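Chapter 3
Putting Things Away: Racks, Rows and Reach

I learned to dry dishes in my aunt's kitchen in Jenham, where the rule was that you stacked everything flat on a towel and hoped for the best. The bottom plate always came up with a ring of water under it. I was past thirty before I owned a proper rack (a housewarming present from my friend Vinh Cù, who had clearly seen my towel), and I remember standing there feeling a little foolish that a few pegs on a base could make such a difference!

So this chapter is about storage you use every day and never think about. We'll spend most of it on one small job, getting plates from a table into a wooden rack, and I promise there's enough in it to keep us busy for 27 pages.

Start with the plate itself. A round plate with a raised rim is an easy thing to lay down and an awkward thing to stand up. Flat, it rests on its underside and stays put. On edge, it touches the table at one little spot and wants to roll or tip, so something has to hold it on both sides.
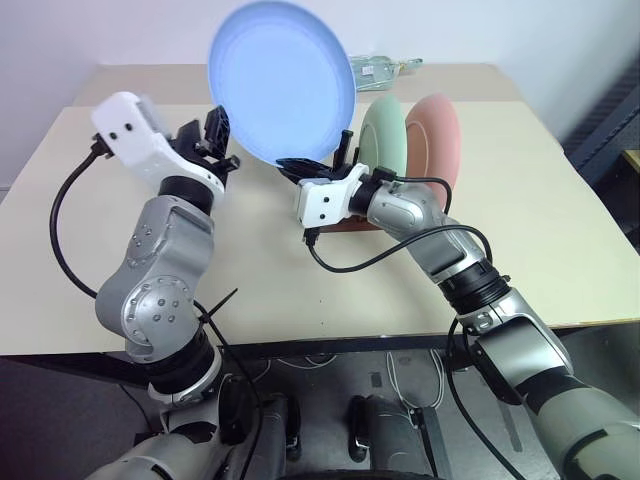

The pegs do that holding for you. Slide a plate between two rows and its weight goes down onto the base while the pegs keep it from falling over, and now you've got air on both faces. You've also got a row you can read at a glance, which matters more than you'd think if your plates come in different colors. Mine are all white and I still can't find the good one.

Now, about loading order. I used to fill a rack from the middle out, and I'd end up bumping the plates already in there with every new one. Tadeusz Szulc, who ran the kitchen at the Rallach summer camp when I washed dishes there, loaded from one end to the other and left a slot open whenever he had a deep rim to deal with. He could get through 100 plates before I'd finished my coffee. We'll test both ways in Section 3.2.

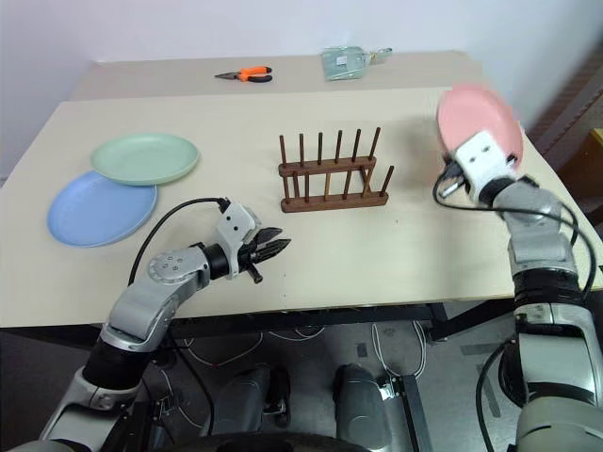 Figure 3.1 An empty wooden rack, with the mint green and pale blue plates lying flat and the salmon pink one held upright.

Before you read on, try this at home. Lay a few plates flat and overlapping on your table, put a rack next to them, and load it using one hand. Then do it again with two. Write down where you had to change your grip, and keep the page handy, we'll need it when we get to slot width. If you don't own a rack, a baking pan with some wooden spoons across it will do for now (mine wobbled, but it worked).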